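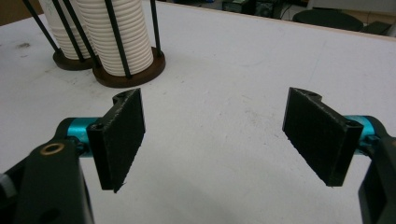

The Dantas Prize in computational chemistry goes this year to Neusa Rangel and Ronaldo Honorato of the Felberg Institute, for a method that predicts how small molecules pass through the pores of a solid catalyst. The award was announced Monday in Urkari.

Simulating such a pore in full quantum detail is slow. The electrons of every atom must be treated together, and the cost climbs steeply as atoms are added. Classical force fields run much faster but can't describe a bond that breaks or forms. Rangel and Honorato divide the pore into three zones. The reacting site is treated with quantum mechanics, the wall next to it with a simplified electronic model, and the remaining solid with a force field. The borders between zones move during the run, following the molecule as it travels.

Moving borders had been tried before, usually with poor results - energy leaked in or out each time an atom changed zone, and long runs drifted. The laureates added a correction term that is computed at every step and keeps the total energy constant within the limits of the integrator. The term was first published for pores with rings of six silicon atoms and later extended to rings of eight.
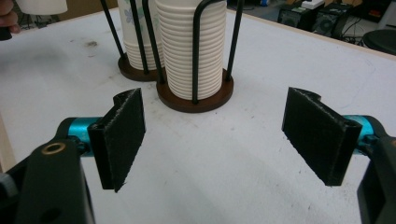 Does the method replace laboratory measurement? It's used to narrow the list of candidate catalysts, and those that remain are still made and tested at the bench.

The code, named Rurnar, is distributed with its source and a set of reference cases. The current version handles neutral molecules only. Support for charged species is in testing, with a release planned for June. Charges are harder to treat because their effect reaches across all three zones, and the correction term has to be recomputed over longer distances.

Rangel will give the prize lecture in Urkari at 3 p.m. on the day of the ceremony. Honorato will follow with a shorter talk on the energy correction - slides for both will be posted with the Rurnar documentation.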